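Use of the Upper Floor at Beltcombe: Student Project Report
Aoife Gilmartin
08/08/2021

3. The mezzanine

The ground floor survey was finished first, and Kathleen Ní Chonaill and I then moved upstairs. The mezzanine was fitted out when the Ó Dálaigh office took over the building, and it has never had one settled purpose. Staff eat there, take calls there and leave things there. Our question was what people put on the furniture, and whether a cloth on a table changes how it gets used.

We kept a log over 16 visits. Each entry gave the item, the surface and the time. Bottles were the most common entry by a long way -- on tables, on the floor, and on the handrail.

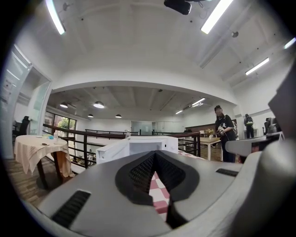
The handrail is the part that worried us. It is wood on top of black metal balusters, and it runs along the open edge above the lower floor. A glass bottle left there has a full storey to fall. We raised this with the office in our first set of notes.

The round table has a long beige cloth and was used mostly for drinks and small dishes. Red-and-white checked cloth got a different response. People told us it made them think of lunch, and they were less willing to work on it.

3.1 Limits

We did not visit in December, when the office says the upper floor is busiest. Kathleen's log is also fuller than mine for the afternoons.

3.2 Suggestions

Put a shelf for bottles against the wall, well away from the railing. Keep the cloth on the round table, but shorten it -- two people said they had caught a foot in it.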